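The Dishes Can Wait: Why the House Robot Is Still a Long Way Off

27 January 2019
By the Dritum shop column

Every October the trade shows bring out a robot that folds a shirt or loads a cup into a dishwasher, and every winter people ask me when they can buy one. My answer has been the same for 11 years. Machines can do some chores on a shop floor, under conditions that somebody has set up for them. They can't do chores in a house yet, and I don't expect them to soon.
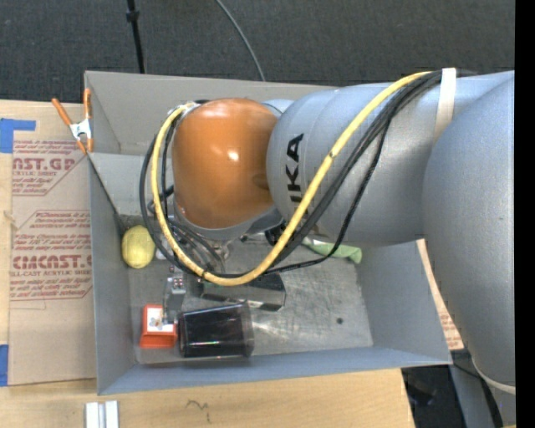 Picking things out of a bin

Take the plainest job there is. A few things lie in a bin: an orange-red box, a black cup-like container on its side, something rounded and yellow like a lemon, a longer green thing toward the back. The arm has to get hold of one of them. A child of three would have it in hand before you finished asking.

For the arm, each of those is a separate problem. A box has flat sides, and flat sides are good. A cup on its side can roll. Shiny surfaces confuse the cameras that many of these systems depend on. Anything lying against a wall leaves little room for a finger on that side, and people who set up these cells lose whole afternoons to the corners of a bin.

Then there is the size of the arm. It fills much of the space above the bin, with cables and hoses looped along the outside, and it reaches down with a narrow gray finger. I don't say that as a complaint. Industrial arms are big so they can be stiff and repeat a move all day. But try to picture one between the stove and the refrigerator.

What the shop floor gets right

I worked for a packaging outfit called Sunex when we put in our first picking cell. It handled 19 products. By the time I left, the catalog was up to 566, and the cell still handled the same 19. It did them well. It ran nights and it didn't get a sore back. The other products were picked by hand, by the same people as before.

That is how most of this goes. The company narrows the job until the machine can do it. The parts come in the same tray, and the lighting doesn't change. When something falls over, a person walks across and stands it up again.

A kitchen can't be narrowed like that. My own counter this morning had a wet sponge, a bag of rolls with the tie missing, two phone chargers and a pan soaking. I cleared it in four minutes while talking to my sister. No machine I have seen could do half of it, and I'm not sure any of them could tell the sponge from the rolls every time.

What I would buy

A maker named Hututon has promised a tidying robot for the home two years running. Shin makes a small arm that wipes a table, provided the table is bare. I would pay for neither. I would pay for a machine that does one dull job with no help from me. My robot vacuum comes close, and I still pick up the socks first.

If you run a shop and you pack the same item 50 times an hour, get a quote. If you are waiting for something to put away the groceries, keep doing it yourself for now.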